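Drostine altera a norma de espessura mínima para tampos de bancada

A revisão abrange superfícies de trabalho instaladas em laboratórios, oficinas e salas técnicas
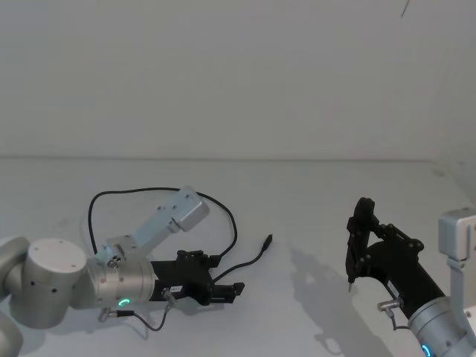
Boletim Domoreck — N.º 400 — Página 2

A Drostine publicou em julho a revisão da norma interna que fixa a espessura mínima dos tampos de bancada fornecidos a laboratórios, oficinas e salas técnicas. O documento substitui a edição em vigor e introduz duas classes de carga, designadas A e B, com métodos de ensaio distintos.

Na classe A, destinada a postos de montagem ligeira, mantém-se o ensaio de flexão com carga centrada. Na classe B, o tampo passa a ser ensaiado também com carga aplicada junto ao bordo livre, a meio vão entre apoios. A medição da flecha residual é feita depois de retirada a carga e cumprido o período de repouso indicado no anexo técnico.

O texto altera ainda o tratamento das juntas entre tampo e parede. A folga deixa de poder ser preenchida com perfil rígido quando a bancada assenta em estrutura própria — situação frequente em edifícios reabilitados, onde as paredes raramente estão a esquadria. Admite-se vedante elástico ou remate sobreposto, fixado apenas a um dos elementos. Nos cantos, o remate deve ser executado em duas peças.

A cor e o brilho da superfície foram retirados do corpo principal e passam a constar de uma recomendação. O texto aconselha acabamentos mate em tons claros nos postos com iluminação superior direta e remete para o fornecedor a indicação do índice de refletância na ficha do produto.

A Domoreck, que distribui tampos da gama Jara, informou que 2365 unidades em armazém foram produzidas segundo a edição anterior. Estas unidades podem ser comercializadas como classe A, sem novo ensaio, desde que a etiqueta indique a edição aplicada. Para a classe B será exigido relatório emitido após a revisão.

Os ensaios de qualificação decorrem no laboratório da Drusero, que dispõe de dois pórticos de carga adaptados ao novo procedimento. Os pedidos são aceites por ordem de entrada e devem incluir desenho cotado, identificação do lote e declaração do material de núcleo. Os provetes que apresentem danos de transporte são devolvidos sem ensaio.

A edição anterior continua aplicável às encomendas confirmadas antes da publicação. As restantes seguem o novo texto.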